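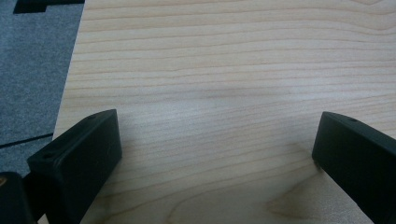
*Pale wooden table surface over grey carpet. Source: Famum Reference Collection, Furniture section.*

A **wooden tabletop** is the flat upper part of a table, made wholly or partly from wood and intended to carry objects, to support work or to serve as a place for eating. It is usually treated as a separate component from the underframe, which consists of the legs, rails and any stretchers. In homes, schools and offices, pale tabletops are among the most common kinds, and they are often chosen for rooms with darker floors.

## Colour and grain

The word *grain* refers to the direction and pattern of the fibres in wood. On a finished top it appears as lines of a slightly different tone from the surrounding surface. The lines may run almost straight, or they may bend into long waves and wide arcs where the cut has passed through the growth rings at a shallow angle. Both patterns can occur in a single board.

Light-coloured tops are commonly described by the names of the timbers they resemble, such as maple, birch, beech and ash. Such names are an uncertain guide to what a top is made of. Stains, printed papers and thin facings can all give a similar look, and the species can seldom be settled from the upper face alone. Examination of the edges and the underside is the usual method of identification.

## Construction

Three forms of construction are generally recognised.

- **Solid tops** are made from boards glued edge to edge. They can be sanded and refinished many times but expand and shrink across the grain as the humidity of the room changes.
- **Veneered tops** have a thin sheet of real wood fixed to a core. They move less than solid tops, although the facing may be damaged by heavy sanding.
- **Laminated tops** carry a manufactured surface, frequently printed with a grain pattern, over a core of board.

Solid tops are fixed to the underframe with slotted plates or wooden buttons, which allow a small amount of movement. A solid top that is screwed down rigidly may split during a dry winter. Veneered and laminated tops may be fixed directly.

## Edges

The edge is the part of a tabletop most exposed to knocks. Square edges give a crisp outline and make it simple to place two tables side by side, but they chip more readily than rounded ones. On veneered and laminated tops the edge is normally covered by a separate strip — known as edging or lipping — and failure of this strip is a frequent cause of repair.

## Finish

Finishes are divided by sheen into matte, satin and gloss. A matte finish scatters light and reduces glare from windows and lamps, and for this reason it is often preferred for desks and shared work tables. Gloss finishes are easier to wipe but show scratches and fingermarks more clearly.
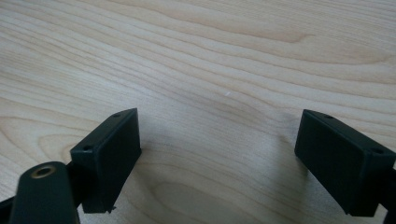

Oil and wax finishes may be renewed by the user without special equipment. Varnish and lacquer give stronger protection against water, but local repairs tend to remain visible. The Londier workshop manual advises testing any new coating on the underside of the top before it is applied elsewhere.

## Use with carpeted floors

Tables are widely used on low-pile carpet, particularly in offices and teaching rooms. The floor covering softens the sound of dropped objects and of furniture being moved. It also compresses under the legs, and a table which has stood in one position for a long period may leave marks in the pile. Wide feet or cups spread the load. A speckled grey carpet is a common choice beneath pale furniture, as it conceals dust and wear.

## Care

Routine care consists of dusting with a dry cloth, followed where needed by a cloth that is slightly damp. Wiping should follow the grain. Hard or heavy items should be lifted into place and not dragged — small scratches across the grain are more noticeable than those along it. Soft pads or mats are recommended beneath tools and equipment.

A survey of 173 tables at the Pemton furniture store, completed in February, recorded surface scratches as the most frequent fault. Damage to the edging was noted on 37 of the tables.

## See also

- Table (furniture)
- Wood grain
- Edge banding
- Hrynyshyn trestle

*Article last revised August 2022.*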